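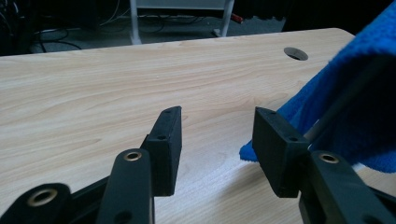 Romaniuk Hall, pre-show walkthrough, August

My notes from the load-in check before the Zanus show. I do this one before every gig with a full band, and yes, I write too much in the comment lines.

Stage deck: OK
Walked all of it in socks first (old habit, I feel the lips better that way). One riser leg at the drum end was a turn short. Fixed.

Cable runs: FIX BEFORE DOORS
The snake crosses the side aisle with no ramp over it! There are two ramps in the dock, please use them.

Main speakers: OK
Stacks strapped, straps look good, no fraying.

Power: OK, with a grumble
Tromik distro tested fine. Outlet 5 stage left is still loose, I wrote that up last time too. I taped it off, so don't let the keyboard player peel it.

Exits: OK
Both side doors open all the way. Merch has to stay clear of the left one, and Rekusel always brings more boxes than they say they will.

Capacity sign: OK
1,083 standing, posted in the lobby and at the box office.

Extinguishers: 1 FAIL
The backstage one has an expired tag. Swapped it with the spare from the office.

Haze machine: NOT CHECKED
Hadn't arrived when I left at 4:30. Somebody needs to clear it with the house before it gets switched on.

Earplugs at the bar: LOW
37 pairs left, order more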